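Emton Centre Facilities Services
Bottled Water and Beverage Containers: Frequently Asked Questions

Last reviewed October 28, 2019

These questions and answers apply to all staff, tenants and visitors using the Lappalainen Building and Sonitz Hall. Questions about plumbed drinking fountains are handled by Building Operations and are not covered on this page.

Supply and Ordering

Who may order bottled water?
Any department or tenant with an active cost code may place an order. Individuals without a cost code may purchase single bottles at the ground floor kiosk in Sonitz Hall.

What is the minimum order?
Orders are filled in trays of 16 bottles. Trays are not split between departments, although two departments on the same floor may arrange to share one. In that case the order should be placed under a single cost code.

How much notice is required?
Orders received by noon are delivered on the next working day. Orders for conferences, examinations and public lectures should be submitted one week in advance, with the room number and the name of a person who will be present to receive the delivery.

May a department bring in water from an outside supplier?
Yes. Outside deliveries must be received at the loading dock and taken upstairs by the freight elevator. Trays may not be left in stairwells or corridors at any time.

How should water be stored?
Unopened bottles should be kept indoors, out of direct sunlight and away from cleaning supplies, solvents and paint. Do not stack trays more than four high. Older stock should be placed at the front of the shelf and used first.

Open Bottles in Shared Rooms

Are drinks permitted at worktables?
Bottled water is permitted at worktables in most rooms. Where a sign at the door prohibits food and drink, the sign takes precedence over this page.

Should the cap be kept on?
Bottles should be capped whenever they are not being used. An open bottle is easily overturned, particularly a full one, and water on a smooth tabletop will travel a considerable distance before it is noticed. Bottles should be kept well away from power bars and cables.

What happens to bottles left behind after a booking?
Bottles remaining after a booking are treated as abandoned and are emptied at the end of the day. Staff do not attempt to return them. Sealed bottles are placed on the shelf in Room 27 and may be claimed by the department that ordered them. 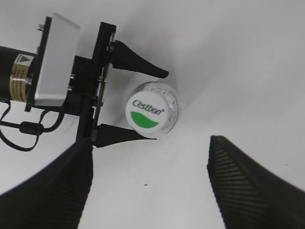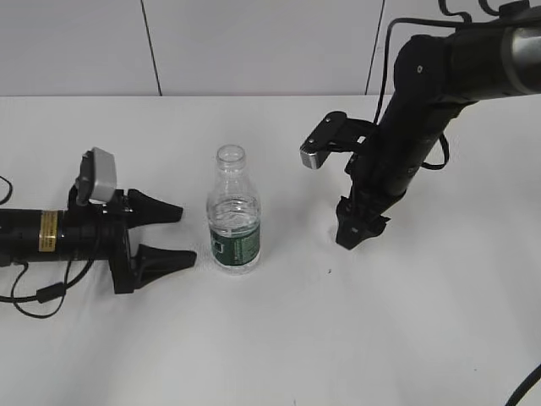
Caps, Labels and Remaining Water

Must a bottle be emptied before it is recycled?
Yes. Remaining water should be poured into a sink or onto a potted plant. Part-full bottles add weight to the bags and wet the paper stream when they leak. Rinsing is not necessary for plain water – juice, milk and soft drink bottles should be rinsed once.

Does the cap go back on the bottle?
Yes, once the bottle is empty. Loose caps are too small for our contractor, Anix, to sort and should not be placed in the bin by themselves. A cap found without its bottle may be placed in the cap jar beside the bin.

Do printed caps need to be separated from plain ones?
No. Lettering, logos and coloured printing on a cap make no difference to how it is collected.

Should the label be removed?
Labels may be left in place, whatever their colour. Departments that choose to remove them should put the labels in the garbage.

May bottles be crushed?
Bottles may be flattened lightly by hand. Please do not twist them tightly, as twisted bottles are difficult to bale.

Is there a size limit?
The bins accept bottles of up to 2000 mL. Larger containers, including cooler jugs, should be left beside the bin for separate pickup.

Bins and Collection

Where are the bins located?
A blue bin with a round opening is provided in each kitchenette and at both entrances to Sonitz Hall. Additional bins may be requested for events.

Who receives the deposit refunds?
Refunds on deposit containers are paid into the staff bursary fund. A statement is posted each March by Jeanie Cruickshank, Finance Office.

Whom should I contact about a missed collection or a spill?
Please call Facilities Services at extension 2985. For carpet spills, give the room number and keep chairs clear of the area until staff arrive. Written inquiries about this page may be addressed to Kenneth Moffat, Facilities Services, Lappalainen Building.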